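Section 4. Setting Up a Pick Practice Session

This section is for club members who have finished the safety sign-off and want to run the Callach arm on the small table. Allow a full club period the first time. Two people are needed, one at the laptop and one at the stop button.

Before you start

1. Check the booking sheet. If the arm is booked for competition runs, use the Jiltard bench.
2. Clear your own things off the table and wipe it with a dry cloth.
3. Plug in the arm, then the laptop. The arm will not connect if the laptop comes up first.
4. Press the stop button once and release it to make sure it works.

CAUTION: Keep hands, sleeves and lanyards away from the fingers whenever the arm light is green.

Starting the arm

5. Open Genon on the laptop and choose your team profile. Do not edit the profile named Karabulut – it holds the settings for the January meet.
6. Select Home and wait for the arm to stop moving.
7. Set the speed limit to 400. New members stay at this limit until Refilwe Botha has watched a session. The upper limit is 2,000 and is locked.
8. Open and close the gripper twice. If one finger lags, stop and tell the person at the button.

NOTE: If Genon shows error 374, the wrist camera cable has worked loose. Stop the arm, push the plug in until it clicks, and repeat from step 6.

Laying out the packages

9. Take the spaghetti from the club shelf. Do not use a bag with a split seam.
10. Lay the bags flat with space between them. Turn them to different angles, and put at least one with its back facing up.
11. Open the wrist view on the laptop. The bag you plan to pick first should be in full view, window and both ends included. The others may run past the border.
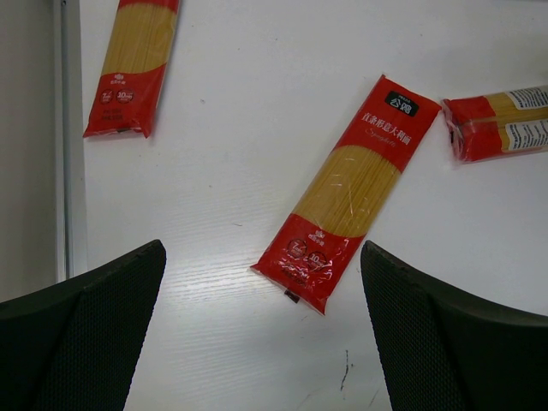
12. Type the target into the log before you move. Write which bag, which way its top end points, and which side is up.
13. Bring the fingers down on either side of the clear window. Close slowly – dry pasta snaps if the grip is too hard.
14. Lift, hold, and set the bag back down. Mark the try as good or failed.

NOTE: Glare on the film can throw off the outline in Genon. Turn the bag a little or dim the bench lamp, then refresh the view.

Ending the session

15. Send the arm Home and close Genon.
16. Return the bags to the shelf and put any broken ones in the bin marked Scrap.
17. Save the log to the team folder. Questions about the log go to Abilio Bravo.

Revised 17 October 2026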